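About Ploscombe

Hi, I'm Stefaniia Panasiuk, and Ploscombe is my shop. We sell boxes! Drawer boxes, divided boxes, bead boxes, boxes for screws and stamps and tea bags and all the little bits that end up at the bottom of a kitchen drawer under the takeout menus. If it holds small stuff and keeps it apart from other small stuff, I probably stock it or I'm trying to.

I didn't plan on this. I used to run the supply room at a sewing school called Maksymiv, and I spent 14 years there sorting buttons. Shirt buttons, coat buttons, the odd ones people donated in coffee cans. Students would pull out a whole bin to find one snap and then put it back in the wrong place (or on the floor). One summer I swapped every bin for see-through boxes with compartments, and people started putting things back. Then they started asking where they could buy the boxes, and I kept writing the name of a wholesaler on scraps of paper until I got tired of it and placed an order myself. 35 boxes, stacked in my hallway. My sister bought the first one and still hasn't paid me for it.
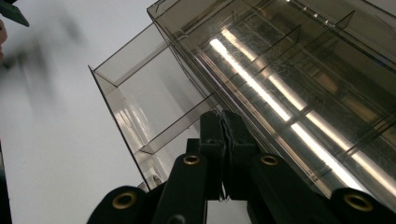 2 min read

The smoky gray organizers are what most people come to us for, so let me go on about those for a bit. They're tinted plastic you can see through, with partitions inside that split them into compartments. I like the tint a lot. Clear plastic looks great in a catalog and then you fill it with rubber bands and paper clips and it looks like a junk drawer standing on its side. With the gray you can still find what you're after, but the whole thing calms down a little.

Now, shiny plastic does pick up scuffs and smudges, and I'd rather you heard that from me before you order. Wipe it with a soft damp cloth and a drop of dish soap. Please don't use the rough side of the sponge! I did that to one of my own at home and I look at it every morning when I reach for the cotton swabs.

We're at Wevwood now, in the back half of the old print shop, with a real counter and shelves that go up higher than I can reach. There are 217 different boxes and trays on the list at the moment. I've used nearly all of them at my own house before putting them up for sale, and yes, my closets are ridiculous. If something annoys me (a lid that pops open, a divider that slides when you don't want it to) I send it back and keep looking.

The wooden trays come from Lillevov, a small workshop that only makes things in batches, so when they're gone you wait. The next batch is due in July. I can put your name on the list if you email me, and I do read the emails myself, usually at night with a cup of tea.

You're also welcome to come by with your mess. I mean it, bring the shoebox! People tip out their fishing tackle or their embroidery floss on the counter and we try it in a few different boxes until one fits. You don't have to buy anything. Measure your drawer before you leave the house, though, and measure the height too, with the drawer closed as far as it goes. Half my returns are boxes that were a hair too tall.

Returns are fine, by the way. Keep the sticker on if you can, and rinse out the glitter.

Page last updated 14/05/2023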